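Salt clumping in humid kitchens: rice, dryer or different salt?

baguirre72 wrote:
Moving this out of the pantry thread. 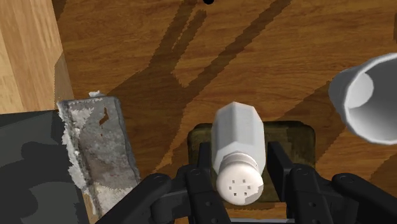 Table salt starts taking up water from the air at a relative humidity of roughly 75 percent. Below that it stays free-flowing, above it a film of brine forms on the grains and they bond when the air dries out again. A shaker with five small holes in a domed cap, like the white one here, blocks up well before the bulk of the salt sets. I keep mine at the far end of the counter from the stove and fill it one third full.

Takness wrote:
Rice grains. Has worked since my grandmother's time.

baguirre72 wrote:
Rice takes up water slowly. It mostly breaks lumps when you shake.

Takness wrote:
Which is the job I want done.

achisholm wrote:
I dried 300 g in the oven for 3 hours in October and left it in an open dish. Lumps again in 6 days. Drying is pointless if the container leaks air.

zamudio_k wrote:
Disagree, it depends on the salt. Magnesium chloride traces pull water at much lower humidity. Buy a purer grade and half of this goes away.

achisholm wrote:
Mine was the pure grade.

zamudio_k wrote:
Then what was the room at?

achisholm wrote:
Over 72 percent most mornings. No reading overnight.

Contact the moderators | Copyright Altero Boards | Back to top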